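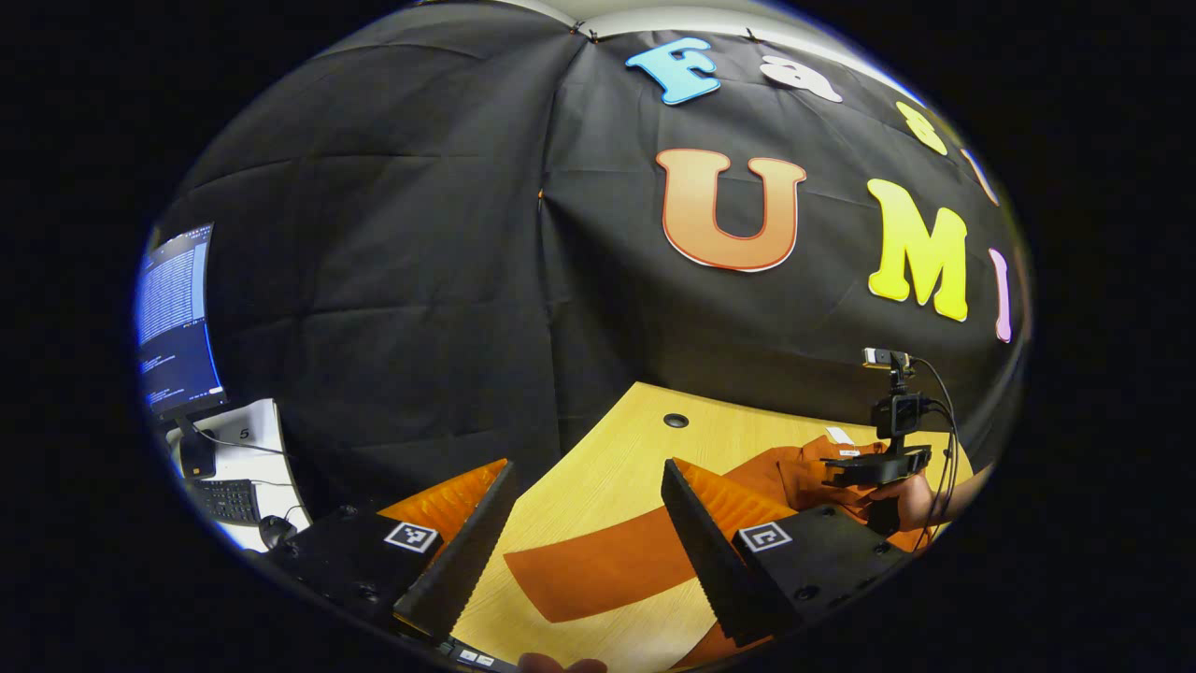 Colorful cut-out letters on a black backdrop, above a light wooden tabletop.

JANDPORT, June

I'm Valentyna Skoryk, and I've been walking the shore of Lake Herkell since I was a kid (badly, in my brother's boots). So I'm really happy to announce that the Herkell Shoreline Walk opens to the public this month!

The trail follows the old waterline for 8 miles, from the Jandport ferry steps out to the salt flats at Thongsuk. If you've never been, the lake used to come right up to those steps. Now you stand there and look out over grass, cracked mud and, way off, a thin line of blue. My grandmother bought fish on the spot where we've put the first sign.

We've set 201 marker posts along the route, each one showing where the water stood in a given season. The last stretch passes the old Aris pumping station, 656 feet from the path, and yes, you can walk over and look in the windows. Please stay off the roof.

Ruoxi Song drew the trail map and wrote the history panels, working from 1,759 letters and logbook pages that local families lent us. I read a lot of them at my kitchen table and lost whole evenings to it.

The walk is free and open from sunrise to sunset. Bring water, a hat and shoes you don't mind getting salty. Maps are at the Jandport ferry office, and reporters who'd like a guided walk can ask for me or Ruoxi there.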